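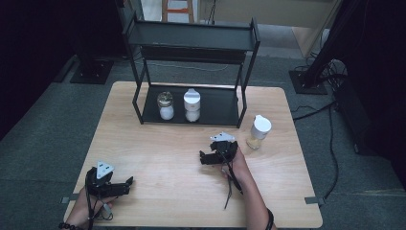

Salt, sugar and the other one

I own more white powder than a respectable person should. Some of it is salt, some is sugar, and one jar I inherited from my aunt's kitchen in February and have been too polite to open. I have decided to sort the lot out before Mirjam comes to stay and seasons the soup with icing sugar again.

The trouble began when I bought a two-tier rack. It was meant to get things off the table. What it did was give me two more places to put them, plus the table, so anything with a flip-top cap now has a choice of three homes and never goes back to the same one.

Rule one is that everything comes off before anything goes back on. I grumbled, moved the lot, and wiped down with a damp cloth.

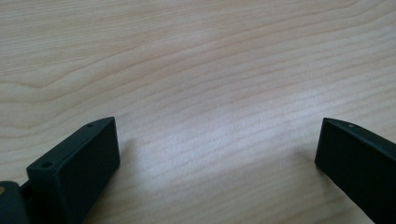 Bare wood, briefly.

I had forgotten there was a table under there. It came from a shop called Erberg, who described it as "light" and were talking about the colour – getting it up the stairs took two of us and a neighbour's belt. I have been rude about it ever since, mostly from behind a mug.
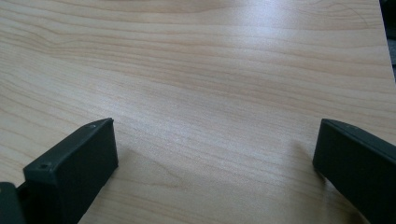

My real failing is labels. I bought a roll of 51 and have used 4, one of them on the roll. I always think I'll remember what I've put where, and for a day or so I do. Sitting at a cleared table, with the light bouncing off it and nothing to look at but the wavy lines in the grain, I could see that the sensible thing was to write them all out in one go. I made a cup of tea.

The rough plan is now salt on the left and brown things on the right, with anything I can't name going on the lower shelf until somebody brave comes round. Tasting is allowed, but not from my aunt's jar.

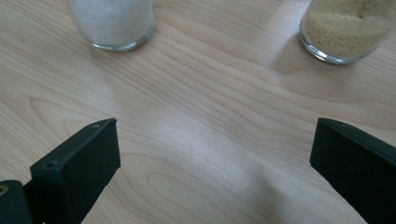

Ashok Tyagi thinks I should give up on labels altogether and keep salt in one shape of jar and sugar in another, so that you can tell them apart half asleep. He has done it that way for years and has only salted his tea up to 2 times. I've asked him which shape is which, and he has gone off to check.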